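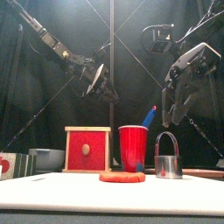 *Red wooden box, red plastic cup, metal pail and a blue marker on the white table.*

**Pots, pails and boxes — the January 2024 sort-out**

Quick one, as the newsletter goes off to the printer tonight and I've still got the Wistance page to lay out.

The small containers are being sorted. All of them. If you use the tables on the Luklow side you'll know the state of the shelf: yoghurt pots inside mugs inside tins, and a pen at the bottom of every one. So from now on a container has one job, and it goes back to the shelf when you've finished.

Metal pails are for pens, markers and long things generally. They're heavy enough not to tip when somebody pulls one out in a hurry. Please don't put them down hard on the white table, the rims mark it and it takes ages to get off.

Plastic cups: small stuff only. Clips, beads, rubber bands, the ends of chalk. Not paint water please. Paint water goes in the jam jars under the sink, same as before.

Wooden boxes for anything flat or square. Card offcuts, stamps, the dominoes. The lids that don't match anything are in a bag on the back of the door, have a rummage before we chuck them. Going in March.

Anything with a heart on it or a stripy side is decoration box stuff and lives on the top shelf with the Valentine's bits. Do put it back up there, we lost half of it last year and found it behind the radiator.

Markers. Caps ON. We bought 20 new ones in the autumn and 2 of the blues are already dry. Try them on scrap before you put them away and bin the dead ones, don't put them back for teh next group to find.

Still wanted:

- 10 pails, any size, handles or no handles. Dents fine, rust not.
- sticky labels, the big sort
- a tray or two that will take a full row of pots

Clean jars we have plenty of. Really, no more jars.

The shelf labels are from Slanina and come in one roll of 800, so help yourself if you want some for home. There's also an Astex crate by the back door with the odd lids and handles we couldn't place. If your missing something it may well be in there — have a look before you ask at the desk.

Things can be dropped off any morning. Leave them under the coat hooks, and put a note in with them if you want the bag back.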